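15 Jan 2020

Well, the budget sheet is open in one window and this is open in the other, so you can guess which one is winning. Clive wants the equipment plan for April by tomorrow lunch and I have rewritten the top line so many times that I no longer know what a gripper costs. I do know what I WANT it to cost, and that's a different number altogether.

Where we stand, so I can look back at this later and laugh. We have 1,000 a month to spend on kit (plus whatever we don't use from the month before, which Natalie says rolls over and Clive says does not, and I'm staying out of it). The choice is between buying more hand-held grippers, or putting everything into one decent arm from Holalis and waiting for it. I was all for the arm until last week. Big shiny thing on a stand, who wouldn't be? Then I got the quote and read down as far as the service contract and had to go and make a cup of tea.

The service contract! It's nearly as much again as the mount, and the mount is already silly money for a lump of metal with holes in it. Ekkachai says everybody pays it in the first year and drops it in the second. I asked him what happens if the arm breaks in the second year and he said "then you're sad." Very helpful. I wrote it in the risks column anyway, in slightly better English.

So I spent most of this morning on the other option, which is pairs of hand-helds. Janstead sell them as a set, left and right, and you can buy the jaws separately, and I like that a lot because the jaws are what we'd go through. Gosling are cheaper but they want the whole order up front and their man never answers the phone before noon. I left him a message. I left him another one that was a bit shorter than the first.

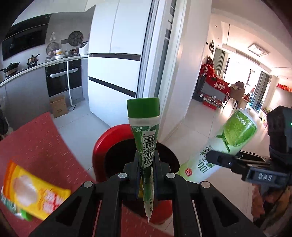 Spare jaws are the line I keep getting wrong. I put in 4 sets to begin with and felt pretty grown-up about it, then Albertina looked over my shoulder and asked if that was for the month or the week, and I changed it to a question mark, and it's still a question mark. She wants them budgeted by what they're going to hold, and she's probably right, annoyingly. A skinny green tube standing straight up between the jaws with its cap on top is one sort of job. A plastic drink bottle tipped over at a slant is another, and that's just the pair of things on the go at once, one in each gripper, in a perfectly normal kitchen with the pots out on the counter. If we price for the tube and then spend our days on bottles, I'll be back in front of Clive asking for more money, and I hate asking Clive for money. He takes his glasses off.

Anyway, that got me started on a whole new section, which I've called Things To Pick Up, and which Natalie has already renamed Consumables because she says mine sounds like a shopping list. It IS a shopping list. Bottles, tubes, snack packets, bowls, something with a lid. I put 80 against it and I think that's generous, but Albertina says soft packets don't last and we should plan on replacing them all the time. Fine. Then she asked where the food goes afterwards and I said Ekkachai, and she wrote that down!

What else? Storage. We have no storage. The cupboard at Brarthorpe is full of the old conveyor parts that we were definitely going to sell (I found the listing, still in drafts). If we go for the hand-helds we need shelves and a place to charge things, and if we go for the arm we need a floor that can be drilled into, and I have an email in with the landlord on that one. I'd bet on shelves being quicker. The shelves I like come to 272 with the brackets, and I only found out the brackets were extra when I got to the checkout page, so that was a nice surprise.

Oh, and tables! I forgot tables completely. Clive's first version of the plan had us doing everything on one workbench at a fixed height, and I've been arguing for actual rooms, with counters and ovens and people's stuff lying on the table, because that's where the work is going to be. A workbench is cheap and it's already here, and he keeps coming back to it. But rooms cost a different kind of money. There's getting there, and parking, and somebody's whole day. I've made a travel line and left it blank for Natalie, who does the driving and has opinions on fuel.

I had a long call with Amancay after lunch, mostly about her sister's wedding but also about all this. Her lot bought the arm first and then had nothing left for anything around it - no spare cables, no second person to run it. They did love the arm though. She told me to get the hand-helds now, keep the Holalis quote alive, and ask for it again when the new price list comes out. She also said to never let them put delivery in as "to be confirmed." I scrolled up to check and there it was, to be confirmed, right under the mount.

So I think that's my plan. Two pairs from Janstead in April if the money rolls over, one pair if it doesn't, shelves either way, and the arm as a separate page at the back with a big heading so Clive doesn't feel I've thrown it away. He was very keen on the arm. I was too! I still have the brochure in my bag and I looked at it on the bus, I'm not made of stone.

Still to do tonight: fix the jaws line (month or week, pick one), ring Gosling again, find out if chargers come in the box or get sold on the side like those blasted brackets. Also training. Natalie thinks half a day each and I think a whole one, so I'll put a whole one and let her knock it down.

It's gone nine and I haven't eaten. There's soup. Going to send Clive the version with the question mark in it and fix it in the morning before he opens his mail.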